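4. Running a handling task in the simulator before release to the floor

This section applies to the two-arm Retisar unit at the Plirnonbridge site. Every new handling task is run in the Rocha simulator before the unit does it on shift. Staff who now move the parts by hand should be present for at least one run.

4.1 Before you start

1. Load the room file for the work area. Check that walls, doors and floor match the current layout.
2. Set the robot speed to 200 mm/s. Do not raise it until step 4.2.4 is complete.
3. Open the task sheet in Maninen and assign an operator. The operator's role on the sheet changes from "handler" to "supervisor" – pay grade is not affected.

NOTE: A supervisor may watch one unit only. Watching two units from one desk is not permitted during the first 300 cycles.

4.2 Running the task

1. Select the head view. The top of the torso covers the floor nearest the unit, so use the side view as well when judging clearance there.
2. Start the reach with the left arm. Stop it if the gripper touches a wall or fixed item.
3. Start the right arm. Confirm that the gripper lines up with the opening in the part.
4. Run 20 cycles without a stop. If a stop occurs, log it and start the count again.
5. Raise the speed to the shift value and run the remaining cycles, to a total of 1000.

CAUTION: A clean simulator run does not replace the floor check in Section 5. Keep people out of the marked zone until that check is signed.

4.3 Head view during step 4.2.3 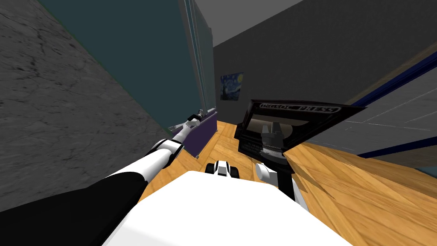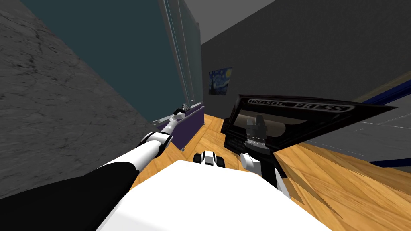
Left arm reaching forward, right gripper at the black part, in both views.

Comment received on the previous issue of this section, from the packing line: the supervisor role needs a set break. Watching a screen for a full cycle count is harder on the eyes than lifting was on the back, and the sheet has no line for handing over partway through. Please add one before the night shift moves to the new roles.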